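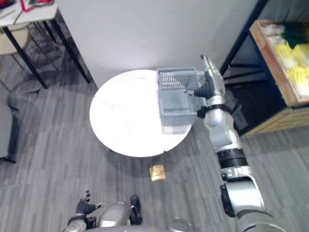

Prepared by Hilel Technical Documentation
Applies to: Ostura two-arm mobile units
Revised 04/11/2023

Section 6. Safe Handling of Open Containers on Furniture

6.1 Scope

The rules in this section apply when an Ostura unit picks up, moves or sets down an open container on furniture that people also use. They cover work in offices, lounges and other furnished rooms. Work at fixed stations is covered in Section 4. Site rules that are stricter than this manual take precedence.

6.2 Terms

Work surface: the top of the table, desk or shelf where the container rests.
Working hand: the hand that makes contact with the container.
Idle hand: the hand that has no part in the current task.
Keep-out distance: the smallest permitted distance between a person and any part of the unit while an arm is powered.

6.3 Before powering the arms

1. Confirm that the work surface is stable. Press down on the edge by hand at several points. Do not use a table that rocks or tips.

2. Check the floor between the unit and the table. Outlet covers, floor plates and carpet seams must be flush and fully closed. Mark any raised cover on the site map before the base is allowed to move.

3. Check the position of the container. A container that extends past the edge of the work surface may be lifted, but it must not be pushed or dragged.

4. Remove glassware, liquids and loose cables from the work surface.

5. Set the keep-out distance to 600 mm or more. Make sure all persons are outside it.

6. Test the stop button on the Rantala pendant. The status light must change to red and both arms must hold position.

CAUTION: Stone and polished tops are slippery. A light container can slide when a finger touches the rim. Reduce hand speed before contact as described in 6.4.

6.4 Approach and grasp

1. Park the base facing the work surface. Lock the base.

2. Place the idle hand low and clear of the table, with the fingers relaxed. Do not rest it on the work surface or on nearby seating.

3. Select the working hand. Use the hand on the same side as the container. Reaching across the torso is not permitted in furnished rooms.

4. Bring the working hand to a point 200 mm from the rim and pause. Check the forearm and elbow for clearance from shelving, chairs and walls.

5. Lower the hand speed limit to the contact setting.

6. Close the fingers on the rim or side wall. On mesh and grid containers, keep the fingertips from passing through the openings where the container design allows it. If a finger must pass through, select the Hook profile so that the hand opens fully before it withdraws.

7. Hold for two seconds and read the grip value on the pendant. Do not lift if the value is unstable.

NOTE: Open grid walls can give false depth readings, especially where the mesh casts a shadow on a bright surface. Use the solid base or the top rim as the reference for the grasp point.

6.5 Lift and placement

1. Lift straight up. Do not begin sideways motion until the base of the container has cleared the work surface.

2. Keep one-hand loads at or below 500 g, including the container. Use the two-hand procedure in Section 7 for heavier loads.

3. Set the container down with its whole base on the work surface. An overhang is not acceptable at the end of a task, even if the container was overhanging at the start.

4. Open the hand fully, then withdraw along the approach path.

WARNING: Do not reach in to steady a container while an arm is powered. Press stop first and wait for the red status light.

6.6 After a stop or a dropped container

Leave the arms in the hold state. Open the event screen on the pendant and save the log to Grultum before clearing the fault. Inspect the fingers for trapped mesh or fragments. If a finger is caught, use the manual release at the wrist. Never pull the container free.

Restart from 6.3, step 1. A partial restart is not permitted.

6.7 Records

Enter each stop in the site log with the room, the container type and the hand in use. Site logs are reviewed each July. Keep closed logs with the unit's service file.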